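### 3.2 Materials and layout of the ball task

The second of our tidying tasks asks for loose tennis balls to be put away in a bin. We chose balls because they are cheap, the same size everywhere, and awkward in a way that folded cloths and boxes are not: a ball put down carelessly will not stay where it was put. Sorensen's earlier trials at Torano used wooden blocks, and several of his timings proved hard to compare with ours for that reason.
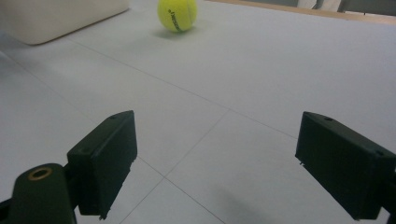
Balls were taken from a stock of 60, bought in one order and stored together at Monine. We did not sort them by wear. The working surface was kept pale and plain. Thin straight lines cross it, and a ball shows up strongly against the white, with a soft grey shadow under it. The lines were useful when writing up a trial, as a resting place could be noted against the nearest one without a ruler. We made no attempt to fix the starting positions to the line pattern, and the starting layout was changed after every 15 trials.

The bin is a plain storage bin of the kind sold for shelves and cupboards. Its size matters more than its shape. In the pilot we tried a shallow tray (the Doucet layout), and 13 trials had to be dropped when a ball went over the side. A bin with proper walls removed most of this trouble, although it also meant that each ball had to be lifted clear of the rim before being let go.

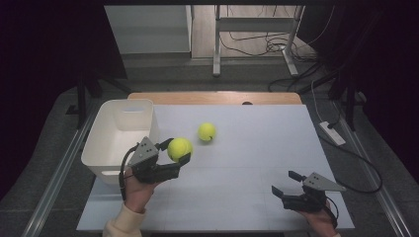 **Figure 4.** Ball task, with the bin on the left of the board. One ball is held above the board and another rests near its centre.

Each trial began with the bin empty and ended when the last ball had been let go inside it. Balls that left the board were counted as lost and were not put back until the next trial. The order in which the balls were picked up was left open. We completed 108 trials in this form during November, all in the same room and with the same bin. The timings are given in Section 4, next to those for the Jematel cutlery task.

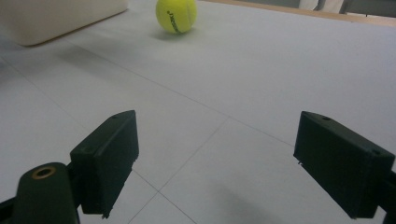 **Figure 5.** A single ball at rest. The dark printing on the felt is curved and too small to read.

We recorded where each ball rested but not which way its printing faced. Thaddeus Sorensen has suggested that this may affect how easily a ball is found by eye, and the point is left for later work.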